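Re: [shopfloor-bots] Can they do real chores yet? (picture framing, week two)

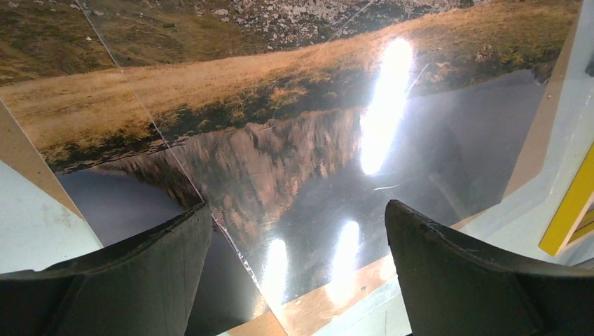 Farzana Amarasinghe
bench lead, Britolton framing shop

Hi all,

Kári Thorlacius wrote:
> We keep hearing that folding towels is nearly solved. Fine, but has
> anyone given one of these arms a job where the thing it has to pick up
> is see-through? Poul and I tried drinking glasses in May and gave up
> after 59 goes. I'd love to hear from somebody with a real shop.

Well, I have a real shop, so let me have a go at this! The job is the one I'd give a new hire on their first morning: a big landscape print, a clear sheet over it, get the sheet lined up and then lift it off again without wrecking anything. The sheet in the picture is a practice one, scratched and rough along part of its edge, and I wouldn't send it out to a customer, but it's fine for learning on.

Finding that edge is the hard part. Look at the line running down across the golden grass and into the water. I can find it with a fingertip in the dark. The arm has to find it by looking, and what it gets is three bright glare spots and a photo of a lake shore full of edges of its own (the reflection of the slope is especially mean, I think). On our first day it went for the bank of the water 6 times before I moved the lamp.

With the lamp moved it got better, and with a matte gray card under the sheet it was nearly good. But then I'm setting up the bench for the robot, and by the time I've done that I could have framed 3 pictures and had my coffee.

So my answer to Kári is no, not yet, for this one. Sorting the finished frames by size, yes, I'd hand that over tomorrow. Cleaning the sheets, maybe, if somebody can get the pressure right.

Baldur, you said Eresau had a softer fingertip for 800 a pair. Does it grip a thin edge, or does it just squash against it? I'd like to know before I ask for the money.

Farzana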